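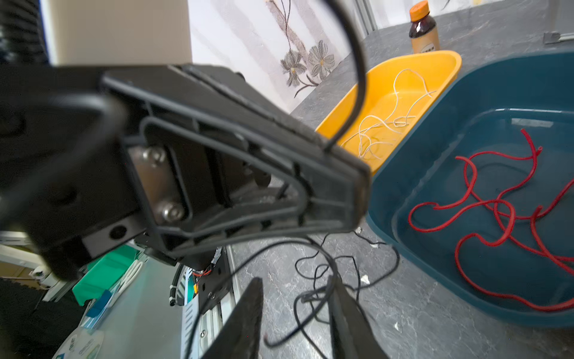

Home | News | Community | Events | Contact

Community kitchen in Tordale opens again with new walls and counter

The shared kitchen on Lau Street is open again after almost 60 days of work. People who rent the kitchen by the hour could come back to it on 29 May 2021, and the first group was already cooking lunch before noon.

The biggest change is the countertop. The old one had burns and a long crack near the sink, and water was going into the cupboard below. The new one is grey with a marble pattern. The wall behind it has a pale covering with flowers drawn in grey, and a vertical strip of grey metallic trim goes down to the edge of the counter.

Anjani Teoh, who manages the bookings, chose the flowers from a book of samples. "Some people wanted plain white, and I understand them," she said. "But we stand in front of this wall for many hours. I wanted something quiet to look at."

The work was done by Malier, a small firm from Cladport. Ikhsan Sitompul of Malier said that the old wall was not straight, and his team had to make it flat before the covering could go on. This took nine days more than in the plan.

The kitchen has 53 regular users, most of them home bakers and families who prepare food for parties. During the closing, many of them used the school kitchen in Cladport, where the oven is smaller.

Marina Kouris makes pies for the weekend market. She asks other users to put a board under hot trays and to wipe the counter before they leave. "It is new only one time," she said.

The price for one hour stays the same until November. New users can visit the kitchen before they book. The form is at the front desk, and a new user must also take a 30-minute safety lesson.

We use cookies to improve your visit. Accept | Settings

Contact the newsroom | © Tordale local news | Back to top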